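Folding Small Cloths, and Where to Put Them
September 2019 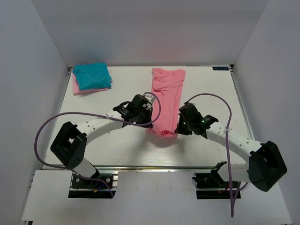

Pink and teal, folded and stacked at the back left, with another pink one still laid out long.

I have been sorting out the cloths in this house since April. By cloths I mean the plain ones that get used for everything: drying a glass, wiping the counter, going under a bowl so it stays put. We had far too many of them and no way of keeping them. They lived in the drawer under the kettle, pushed in by hand until the drawer stopped closing.

The first thing I did was empty the drawer onto the bed. I threw out the ones with holes and cut up a few that were still good in places, which went to the garage. That left 20 for the kitchen. A few were white once and are now the color of dishwater. I kept those for floors. Everything else is either pink or teal, from two packs I bought from Vellwood when we moved. The pink is for dishes and the teal is for counters. I did not plan it that way when I bought them, but it has worked well enough that I would do it again.

Folding was the part I kept getting wrong. For years I folded in half, then in half again, then once more if the thing still looked big. You get a fat square that way with a stiff corner, and if the first fold is crooked every fold after it is crooked too. The stack leans. After a week the drawer looks the same as it did before.

What I do now starts with a long strip. Lay the cloth flat with the short side facing you. Bring the left edge to the middle and the right edge over it, and run your hand up the length. Then take the near end, one hand on each side, and carry it up toward the back. Two or three folds from there, depending on the size.

It matters to hold both sides when you lift the end. If you pick it up by the center it gathers into a lump and you have to shake it out and start over. I still get a lump about every other time when I'm in a hurry. A lump can be patted flat, so I don't always start over.

The surface helps more than I expected. I used to fold on the arm of the couch or against my chest, and soft things on a soft surface slide around. A hard, flat table is much better. White is good too, if you have it, as you can see right away whether an edge is straight. I put the finished stack at the back left and work in the middle, and that way I don't have to move anything until the end.

My neighbor Horácio Teixeira folds his in thirds both ways and stands them on edge in a shoebox. He says he can see every cloth at once. I tried it for a month. The box was fine when it was full, but as soon as I took a few out the rest fell over, and I went back to stacking. His are thicker than mine, and that may be the difference. He also irons them. I am not going to iron a dishcloth.

For storage I bought a Sturix drawer divider, the adjustable kind. It has 3 sections and I use two for cloths. The third has the string, the candles and the spare key for the shed. A folded pink one fits with a little room on each side. The teal ones come out a bit smaller when I fold them, so they go on top of the pink if I've run out of space. A mixed stack is fine as long as the bigger one is at the bottom.

Some notes for myself, mostly:

Dry them all the way before folding. I put a slightly damp stack away in the summer and the whole drawer had to be washed.

No fabric softener. They stop picking up water.

Wash the pink by themselves the first couple of times. One of my T-shirts is now a color I did not choose.

Towels are next. I have not decided if they stay in the hall closet or move to the shelf in the bathroom, where there is more room but also more steam. I measured the shelf last night and then lost the piece of paper.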